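Interrupted suture

An interrupted suture is a stitch tied and cut on its own, so every knot stands alone along the wound. I started this entry for the Elora handbook in April, and I still think it's the nicest stitch to learn first!

The thread is held in narrow jaws, never fingers, when the work is done with instruments.
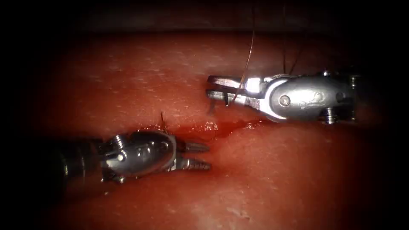
Instrument jaws with dark suture thread over moist red tissue.

Needles are mostly curved, so they dip in one side and come up the other (turn your wrist, don't push). I cut my tails short, but leave enough 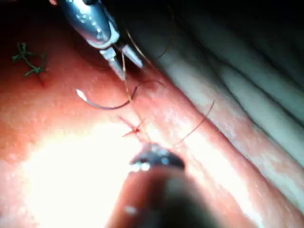 that the knot can't slip open. Thread color is mainly there to help you see it, and I love a dark one.

Spacing matters too. I like to close one end and work along. 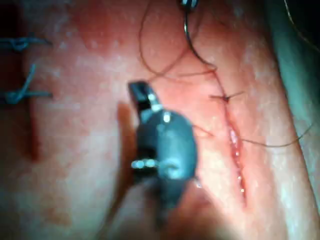
One tied black suture, with the lower part of the incision still open.

A continuous suture uses one long thread instead. It's quicker, but a single break can loosen the whole row. 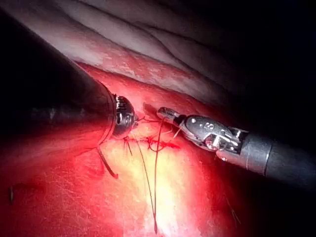
Closed suture line with long thread ends.

See also: Needle driver; Surgeon's knot

Last edited 9 Aug 2019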